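What Is a Fun Run?

A fun run is a race that anyone can join. Some people run all of it, some walk, and some push a pram. You do not have to be fast. Many towns hold one in May, when the days are longer and the ground is drier.

The Plistine Fun Run has two courses. The short one goes once round the lake. The long one carries on through Brastik Woods and comes back over the footbridge. Last time, 1,356 people took part.

What should I eat first?

Your body needs fuel to run. Porridge, toast or a banana are all good choices. Eat your breakfast 2 hours before the start, so your tummy has time to settle.
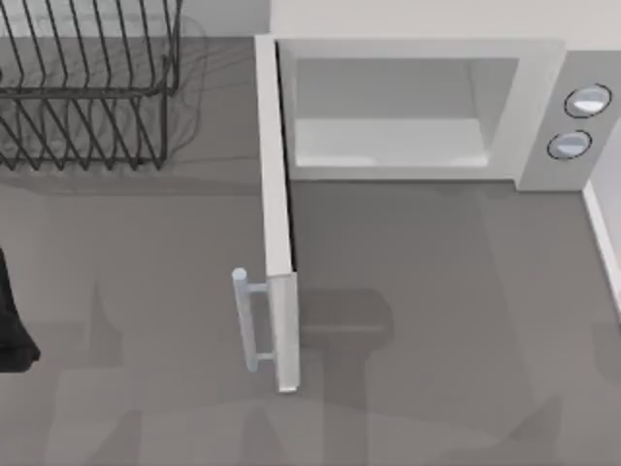
A microwave with its door open. Ask a grown-up before you use one.

What is a warm-up?

A warm-up gets your muscles ready. Walk quickly, then jog, then swing your arms in big circles. You can warm up on any flat bit of ground — grass is fine.
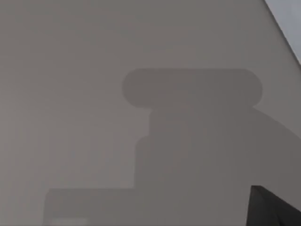

A shadow on a flat grey surface.

How do they know my time?

Each runner wears a paper number. At the Plistine race there is a small chip stuck to the back of it. When you cross the line, a mat on the ground picks up a signal from the chip and the computer saves your time. Do not fold your number — the chip can break.

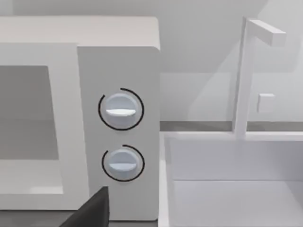

What happens at the end?

Keep walking for a few minutes after you finish. Drink some water and put on a jumper. Most people are hungry later, so plan a proper meal for when you get home.
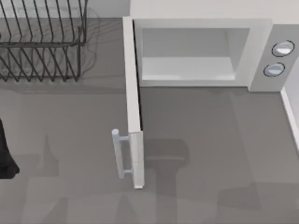 Kitchen worktop with a dish rack and a microwave, seen from above.

Words to know

Course: the path the race follows.
Marshal: a person who points runners the right way.
Pace: how fast you are going.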